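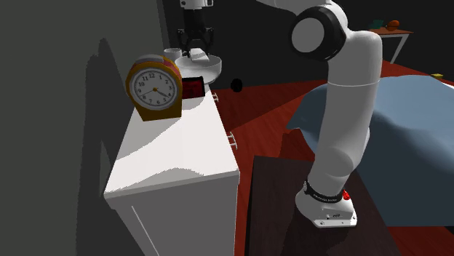

Fornham, 30 September 2026

Bedroom tidying, simulated: gallery and notes

Voltden has been running its household chore set since July. The kitchen tasks were covered on an earlier page. This one deals with the bedroom, where the arm works over a dresser top and has to handle small items that sit close to one another. The question we get most from hotel and care home operators is whether a machine can do this work yet. For a narrow version of it, the answer is sometimes.

1. Dresser top, bowl task. The gripper is over the white bowl with its fingers pointing down, and a small white object is at the bowl. Two alarm clocks and a cup share the surface.

The bowl has a wide, shallow rim. Shallow rims are easier on the approach than deep ones, but they leave less margin when an item is let go off-center. In our logs a release near the rim is the most common way to lose a point.

The clocks matter more than they look. The analog one has a rounded top, and the red digital one beside it has a dark display panel. Planners that treat the pair as a single block keep well clear and run slow. Planners that model each clock separately run faster and clip one of them now and then. We score a clipped clock as a failed run even when the item ends up in the right place, on the grounds that a person paying for the service would.

Scoring

The bedroom set has 18 tasks, 8 of them on the dresser. We ran 1664 attempts across the full set, and 553 finished with the goal met and nothing else disturbed. That is one in three. Drawer tasks pull the figure down. The dresser handles are small, and a grasp that is slightly high slides off before the drawer moves. Picking up a single rigid item from a clear patch of surface is far more reliable.

Bedding is not scored. The blanket on the bed is there for layout, and the arm is never asked to fold it or pull it straight. Anyone who has made beds for a living will notice that this leaves out most of the job.

Simulation and the real room

All results on this page are simulated. Contact is the weak point: friction values are fixed per object, and real ceramics, painted wood and plastic vary from one piece to the next. Lighting is less of a concern than it was, though dark back walls still cause trouble for depth estimates in two of the planners.

The Durnadov planner had the best overall rate. Veloso was slower on every task but disturbed fewer neighboring objects, and for a furnished room we would pick it first. Neither is ready to be left alone with a stranger's belongings.

Drawer tasks will be rerun with a revised grasp height before the next page goes up. Task definitions and per-run logs are available from the Fornham office on request.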